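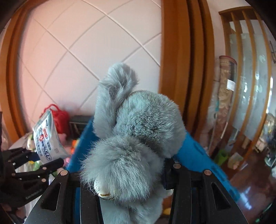
Peluche gris de pelo largo, cabeza abajo.

Cuaderno del taller de tintes, octubre, por la tarde

Bueno, segunda tanda de índigo y por fin tengo algo que contar. La cuba de ayer la dejé tapada con dos mantas y esta mañana, al levantar la tapa, tenía esa película cobriza tan bonita por encima y el líquido de debajo amarillo verdoso. ¡Qué alegría! La anterior se me quedó azul del todo y no hubo manera de arreglarla, por mucho que Perla me dijera que le diera tiempo. Le di tiempo. Le di una semana entera y terminó en el bidón de residuos.

Lo que cambié: menos agua al principio, la cal mejor tamizada (la vieja venía con grumos como garbanzos) y fructosa de la normal, de la que tenemos en el bote de la estantería de arriba. Para la madre usé 18 gramos de índigo molido, bien mojado antes con un chorrito de alcohol y agua templada, y lo trabajé en el mortero hasta que dejó de flotar. Aquí me entretuve mucho, casi media hora, y creo que buena parte de la diferencia viene de ahí. Elis lo hace en un tarro con canicas y dice que le sale igual de fino, tengo que probarlo porque acabé con la muñeca hecha polvo.

Lana: la de Ó Conaill, dos cabos, sin blanquear. Compramos un cono entero y quedan 330 gramos, así que cuidado, que la siguiente partida no llega hasta que se junte el pedido con el de Ritva. La lavé ayer con jabón neutro y la dejé en remojo toda la noche. Sigue soltando algo de grasa, se nota en el agua. Para el algodón no me preocupa, pero con esta lana la próxima vez haría dos lavados.

Inmersiones, por orden y tal como lo apunté en el papelito pegado a la cuba:
Madeja 1: una inmersión de cinco minutos, aire, nada más. Azul cielo un poco sucio.
Madeja 2: tres inmersiones de cinco minutos con aire entre medias. Azul medio, muy igualado, la mejor de todas.
Madeja 3: seis inmersiones. Oscura, preciosa en mojado, pero ya en seco baja bastante y destiñe al frotarla con un trapo blanco.
Madeja 4: igual que la 2 pero metida con prisas y sin escurrir bien. Manchas. Culpa mía.

La 3 la voy a aclarar otra vez con un poquito de vinagre y a dejarla reposar unos días antes de lavarla en serio, que es lo que recomienda Ritva con los azules fuertes. Si después sigue manchando el trapo, la guardamos para muestras y listo.

Del pH tengo menos que decir de lo que me gustaría. Las tiras que trajo Tibor están caducadas o se han mojado, porque dos seguidas de la misma cuba me dieron colores distintos. He pedido otras a Verell. Mientras tanto voy a ojo y procuro que la lana pase poco tiempo dentro, que tanta cal no le sienta nada bien: la madeja 3 ya tiene el tacto un pelín áspero comparada con las demás.

Otra cosa, la olla grande. Elli preguntó si se puede preparar una cuba de las gordas para el encargo de Puvovcombe, el de las mantas. Yo diría que sí, pero con lo que cabe en esa olla habría que teñir por turnos y el tono se nos va a ir de una manta a otra conforme se gaste el baño. Hice la cuenta en la parte de atrás de la hoja y para todo el lote son más de 4000 gramos de lana seca. Es mucha lana. O compramos un barril con tapa o hablamos con ellos para que acepten un degradado entre mantas (que a mí, la verdad, me parece más bonito, pero ya sé que no decido yo).

Las muestras de hoy van en la carpeta azul con la referencia 2368, cada una con su nudo de hilo blanco para distinguirlas: un nudo la 1, dos nudos la 2 y así. Por favor, no quitéis los nudos, que la vez pasada nos quedamos con un montón de azules huérfanos y Tibor y yo discutiendo cuál era cuál.

Pendiente para la próxima:
- Alimentar la cuba con una cucharada de fructosa y una pizca de cal, remover despacio sin meter aire y taparla.
- Preguntar en Bokader si tienen barriles de boca ancha y cuánto piden.
- Lavar guantes, los míos ya están azules por dentro.
- Probar la rubia encima de la madeja 1, a ver si sale un morado decente o un gris triste.
- Devolverle a Perla el termómetro largo.

A las siete la cuba seguía templada y con espuma azul en el centro. La he dejado tapada junto al radiador, con las dos mantas encima.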